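Surface Pattern and Print, Unit 3
Placement prints and repeat prints
Handout prepared by Chelsea Cropper

Read before the studio session. Bring the Hollis worksheet with the first page filled in.

1. Terms
A repeat print is built from a tile that joins to itself on all sides. It can be cut at any point. A placement print has a fixed position on the finished article, so the cutting line has to be settled before the artwork is drawn.

Common repeat layouts are block, half-drop and brick. In a half-drop, each column is shifted down by half the tile height. In a brick layout the shift is sideways, row by row.

2. Working sizes
For the exercise, the panel is 800 mm wide with a tile height of 618 mm. Leave a margin of 63 mm on every side. Lettering stays inside the margin. Background color runs past it to the cut edge.

3. Lettering in a pattern
Text fixes the direction of a print. Once a word appears, the article has a top and a bottom, and a viewer on the far side reads it upside down. Seasonal designs often accept this. Vertical and horizontal lines of characters may be combined in one panel, with a figure set among them as the main motif.

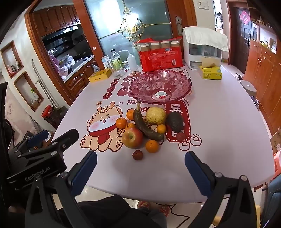

Fig. 1. Chinese New Year print on a tabletop: dragon in a red scarf, red calligraphy.

4. Color separation
Each flat color needs its own layer. Where two colors meet, extend the lighter one slightly under the darker one. Name layers by ink, not by motif.

Exercise: redraw the Planton leaf motif as a half-drop, then as a placement print. Submit both at full size, with cutting lines on a separate layer.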